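Bildale Cereal Boxes
README and data card

What this is

A set of 2775 pictures of cereal boxes being put on things and next to things. The things are a shelf and a wooden tray. The boxes are the kind you would know from a breakfast table: Rice Krispies, Pops, and several more. The set was put together at Bildale under the project name Mekik, and the old project page called it "a complete picture of pantry order." I have been through all of it and I would not call it that. There's no pantry. There is a table, and there are boxes, and some of them end up lined up.

That can still be useful. If you want to look at how packaged goods sit on a surface, how they lean, how a label reads when the box is on its side, you'll find plenty. If you want to know how people store food at home, go look in some homes.

The shelf pictures

The shelf is a thin black metal frame standing on the table. Boxes go up on the bar, or they stand on the table next to it. In the shelf list a box is "shelved" or "unshelved," and I have doubts about that split. A Pops box standing upright beside the frame counts as unshelved, the same as one knocked flat. Anybody who has worked a grocery aisle would tell you those are different situations. 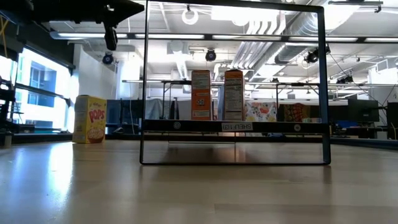 Card 16, page 2

The label on the crossbar reads SHELF-13 and comes out mirrored. Please don't flip the pictures to fix it. Someone did this in an earlier copy and every left and right in the notes went wrong. Leave the label backward and read it backward.

Don't take the 13 to mean there are twelve other shelves in the set, either. I went looking for them. The number goes with the furniture and has no meaning in the file listing.

Two more cautions on the shelf part:

Boxes facing sideways. When the narrow panel faces out, what you get is a lot of orange and a nutrition-facts panel. The notes sometimes give a brand for such a box anyway. I don't know how the note-takers knew. Where I couldn't find a front panel in the same picture, I changed the brand to "not read."

Boxes behind other parts of the shelf. A low box partly hidden by the bar was sometimes listed as "short." Partly hidden and short are separate facts. I've corrected the ones I found and I assume I missed some.

The close pictures

These are taken near the tabletop, usually with a single box in view. They are the best part of the set and the part the old page said least about. You can read the big print, and you can often tell which way up the box is.

The small print is another matter. The notes claimed that "all package text is legible." It isn't. On the blue Rice Krispies box the product name is clear, and so is the Kellogg's logo, while the little blue word graphics over the bowl of cereal are a blur. I would treat any transcription of text that size as a guess, including the ones that sound very sure of themselves.

Orientation is written down the way a shopper would say it: standing, lying on its back, lying on its face, on its side. "On its side" caused arguments. A box can be lying flat on the table and still have its lettering turned sideways. The notes use one term for both. I split them into "lying" and "print turned," and you should check a few before you trust my split.

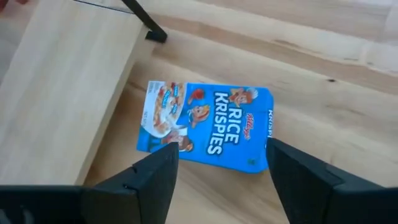

The tray pictures

The tray is long and wooden, with an end panel at each end. Boxes begin or finish on it, depending on the run, and six are in play at a time. The plan sheet says they go in two columns of three, with like colors side by side.

That's the plan sheet. In practice "in two columns" covers a lot of sins. Some boxes are straight, some are turned on the diagonal, and neighbors can be nearly touching at the corners with open tray left over. Mekik counted every one of these as "packed." I've renamed the value to "on tray," which is all anybody can vouch for. Nothing in the set measures how tidy the result is, and I'd be suspicious of a tidiness score built from it.

File order is a further problem. The numbering suggests that boxes spread around an empty tray come first and a loaded tray comes later. I could find no timing record to back this up. A run could as easily be an unloading. Unless you have your own reason to believe the sequence, treat each picture as one moment and leave it there.

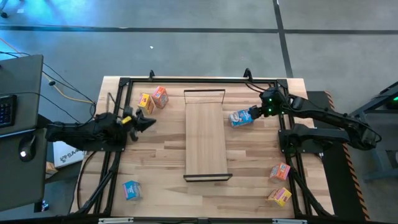

Petra Lindqvist-Moe
Data card editor, Bildale

My part in this was cleaning up the notes. I didn't choose the boxes and I didn't choose the tray, and I'd have asked for more variety in both. Everything here is a carton with square corners. There are no bags, no cans, no jars, nothing that rolls. A claim like "tested on groceries" made from this set should be read as "tested on cereal."

Color names

Use them carefully. The notes were written by more than one person, and one person's orange is another person's pink. Yellow and blue hold up well enough. For anything warm and reddish, look at the picture before you count it. I left the original color words in place and added a second column, which is blank wherever I wasn't sure. There are many blanks.

Things I removed

A column called "freshness." It had no source.
A column called "weight." It had been copied from the printed packaging of a different size of box.
The phrase "real kitchen conditions," everywhere it appeared.
Duplicate notes from the Sastix export, which had doubled some of the shelf entries.

Things I'd still like to see

A count of fallen boxes that somebody has checked by hand. Also a plain drawing of the tray with its length and width on it. The one in the Zwane folder has no units, and I won't guess them for you.

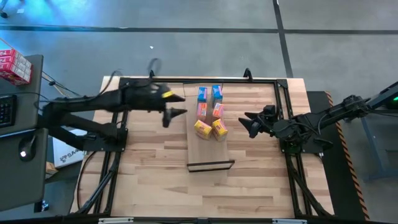 Is there cereal inside the boxes?

Nothing in the notes says either way. Treat the contents as unknown, and don't work out a weight from the brand.

Use and sharing

Use of the set within Bildale is open. Outside use goes through the Mekik mailbox. The package designs belong to the cereal makers, and no maker took part in or approved any of this. If you publish something with the boxes in it, say which part of the set you used, shelf, close or tray, because results from one of them tell you very little about the other two.

Corrections go in the file called fixes, one per line, with the picture number first. The last round was merged in October.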